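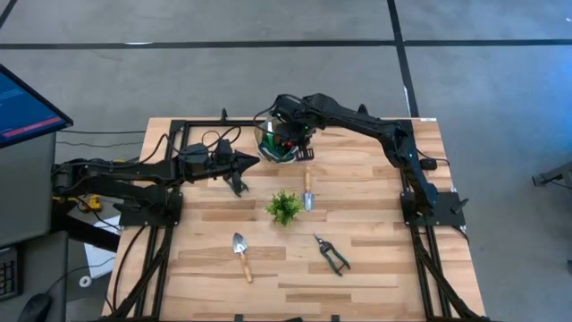

September 19, 2023
By Ezekiel Delacroix

I have been oiling wood for most of my adult life, and I've been disappointed by most of what I've put on it. So when my sister-in-law handed me a tin of Levirik Hardwax Oil back in April and told me to quit complaining and try it, I took it home with a good deal of suspicion. I've now used it on a dining table, a pair of bedside shelves and one very tired cutting bench, and I have plenty to say.

The tin first. It holds enough for two coats on a table that seats six, with a bit left over for touch-ups, and the lid closes properly again afterward. That may not sound like much, but I have thrown out more half-used finish than I care to admit because the lid got gummed up and the stuff skinned over. I wiped the rim of this one each time and it was still good in late summer. I paid $40 for my second tin at the hardware store in Mallport, and I've seen it cheaper online if you don't mind waiting.

Our dining table is the piece I cared most about. It came from my wife's parents and it had a yellowed varnish on it that had gone cloudy wherever a hot dish had ever been set down. Stripping it took me a whole weekend (and a new sanding pad, and some language), but the oil itself was the easy part. You pour out a small puddle, spread it thin with a white pad, let it sit for 30 minutes and then buff off whatever the wood hasn't taken. Thin really does mean thin. On my first shelf I was generous, the way I am with butter, and I ended up with a tacky patch that took days to come right.

The color is lovely. It warms up the wood without turning it orange, and the boards that were different from one another to begin with stay different. I like that in a plank top – you want to see that it came from more than one board. My old standby, the Okton natural oil, tends to pull everything toward the same brown, and I'd stopped noticing until I had the two side by side on scraps.

As for wear, we eat at that table every day, and we're not careful people. Water beads and wipes away. Coffee left overnight gave me a faint ring that came out with a light rub and a dab of fresh oil. Red wine I caught quickly, so I can't tell you what it does if you let it sit. The one real mark we have is from a bottle of nail polish remover, and I don't hold that against anybody.

I do have complaints. The smell is stronger than the label suggests and it hung around our downstairs for several days, even with the windows up. The instructions are printed in type so small that my 82-year-old father gave up and asked me to read them to him. And the pads sold under the same name are overpriced. The plain ones from Castellanos work just as well and you get more of them.

Please lay your oily rags out flat outdoors to dry before you throw them away. They can heat up and catch fire in a heap, and the warning on the tin is easy to miss.

I'll be doing the porch bench next, once I've talked myself into the sanding.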